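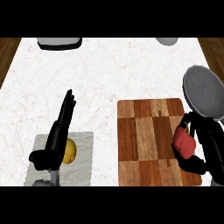 Marble countertop, rendered, with brown wood flooring on either side.

Fudunen Gran Fondo: Questions We Keep Getting
Answers by Ebere Okoro, route and results. Last updated 27 Oct 2018.

Is this a race?
The entry form says no. Then we hand you a timing chip and print your name in order of finish, so I can see why people are confused. The three climbs are timed. Everything between them is a group ride on open roads, and you have to stop at the lights like anyone else. If you want a license upgrade, go find a real race, because these results count for nothing with any governing body.

How much climbing is there really?
The long route is listed at 1777 meters. Riders send me files every year showing a good deal more. I have looked at a lot of these files and two people who rode side by side will disagree with each other, so forgive me if I don't change the website. We measured the route from survey maps. It is a hard day whichever number you like.

Do I need a power meter?
No. You need to know what it feels like to go too hard on the first climb, and most people learn that on the first climb.

Will deeper wheels make me faster?
Possibly, on the flat road out to Omoregie, if there is no crosswind. There is usually a crosswind. The claims on the box come from the company selling the box, and I have yet to see one that was tested by a tired person on patched asphalt. Tires and tire pressure are cheaper to play with. Start there.

Usport is a sponsor. Do I have to use their drink mix?
No. It will be at both feed stops next to plain water. It's sugar, salt and lemon flavor. Usport says it "supports late-stage output" and I've asked them twice what that means. Try it at home before you trust your stomach to it for a whole day. If you bring your own powder, bring it in something you can open with gloves on.

Can I ride an e-bike?
Yes, in the untimed group. You won't get a climb time. A few people asked if they could be timed with the motor switched off. We have no way to check that, so the answer is still no.

What about the training plan on the Brorkico site?
Brorkico does our chip timing and they also sell a nine-week plan with our event's name on it. We didn't write it. I read it through and the long rides look sensible, but the plan assumes you have every morning free and never catch a cold. The promise that you will "gain 9 percent" has no footnote. Percent of what? If you already ride three times a week and one of those rides is long, you can finish this event without buying anything.

What are the time cuts?
You have to be through Omoregie before the sweep car leaves. The exact time goes out in the rider email, and it doesn't move. Every year somebody tells the driver that they feel great and only need a few more minutes. He has heard it. You can ride on after that, but you hand over your number and you're on your own for food and mechanical help.

How many people ride?
Entry closes at 1000. We have never had that many on the start line, whatever the local paper printed. People sign up in a hopeful mood and then the weather forecast arrives -- or the baby does.

My climb time is wrong. Can you fix it?
Sometimes. Send me your number and which climb it was. If your chip was in your jersey pocket, your time will be odd and there isn't much to be done. The chip goes on the fork. Please don't send a screenshot from an app as proof, as those segments start and end in different places from ours.

Why was Tanko Okonkwo's course record taken down?
It wasn't. The second climb was resurfaced and the top timing mat was moved, so we started a new list. His time is on the old list, still first, and he knows about it. I don't think the two can be compared, though people will go on comparing them.

Can I get a refund?
Until the end of September, yes, less the card fee. After that you can pass your place to another rider, but tell us the new name. We need to know who is out there if something goes wrong.

Will there be photos?
There will be a photographer on the last climb. You may not enjoy the results.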